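Dutbridge council seat: what we know so far

February 20, 2023

The Uniyal Alliance has chosen its candidate for the open seat in Dutbridge, but the name will be announced only after the district office in Aseck confirms it. Three members asked to stand. In the branch vote, 86 ballots were given. 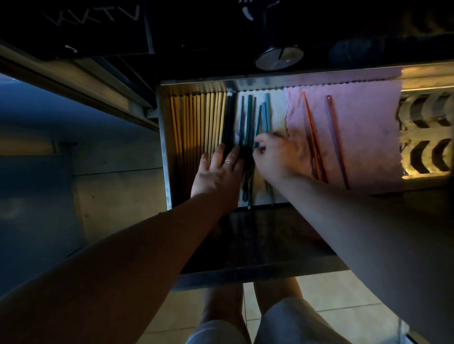
The vote itself is in May. Sorkel ward has 2000 registered voters — last time fewer than 1000 of them came, so the branch wants to begin with visits to homes early.

Members who can deliver leaflets should write to the branch office.

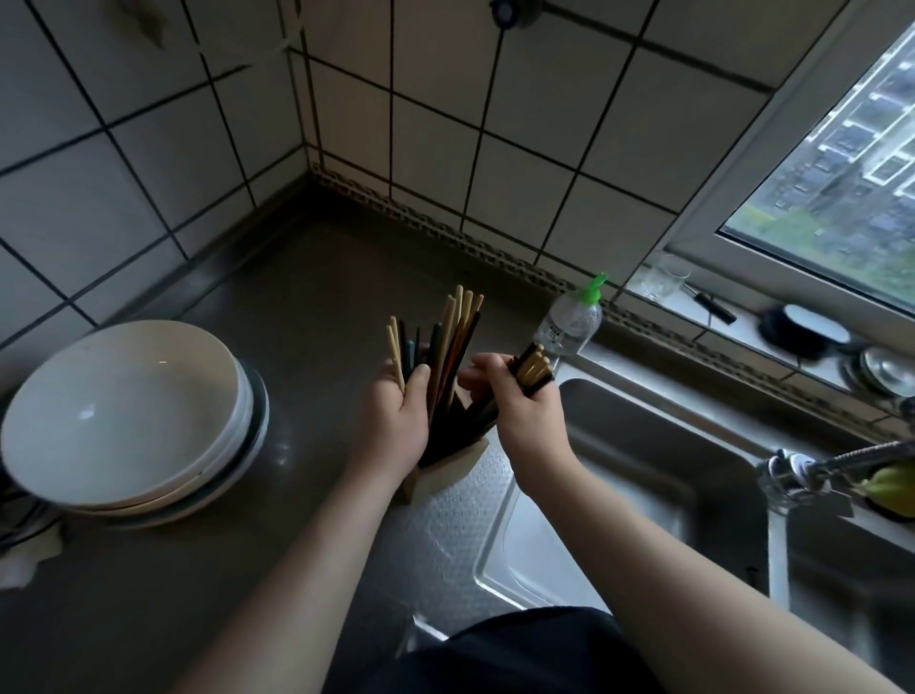 Change of meeting room

The next branch meeting is in the upper hall, not the library.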